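Oil or wax on a pine desk top?
Ilcombe Home & Workshop Forum > Finishes

pinchbeck27
Aug 16, 2020
Moving my desk into the spare bedroom and trying to pick a finish before I start working from it full time in September. I've got a can of Nyarko hard wax and half a bottle of Flonevel oil, and I keep going back and forth. Pine, pale, a few knots. I want it to stay pale! 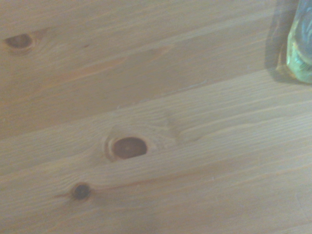

mossy_lou
Oil will yellow it. I did a shelf with Flonevel two summers ago and it went the color of weak tea. Pretty, but you said pale. Wax it.

grangerail
Gotta disagree with Lou. Wax on a desk is a pain – one hot mug and you've got a ring. Oil it, two thin coats, wait 10 hours between them. And pine goes darker whatever you put on it, that's just pine.

mossy_lou
Sure, but not that fast. And who puts a mug down without a coaster?

grangerail
Me. Every single day.

pinchbeck27
Me too, sadly. What about a water-based poly? The Zirkov satin is $27 at the place by me and I have a 20 percent coupon.

tabletop_ed
Poly is what I'd go with (kids, markers, you name it). The first coat raises the grain, so sand lightly after it dries and don't panic when it feels fuzzy. I don't love how it looks next to wax, though.

mossy_lou
It looks like plastic, Ed.

tabletop_ed
Gloss does. Satin is fine if you keep it thin.

pinchbeck27
OK, trying the Zirkov on the underside first – will post back if it turns orange on me.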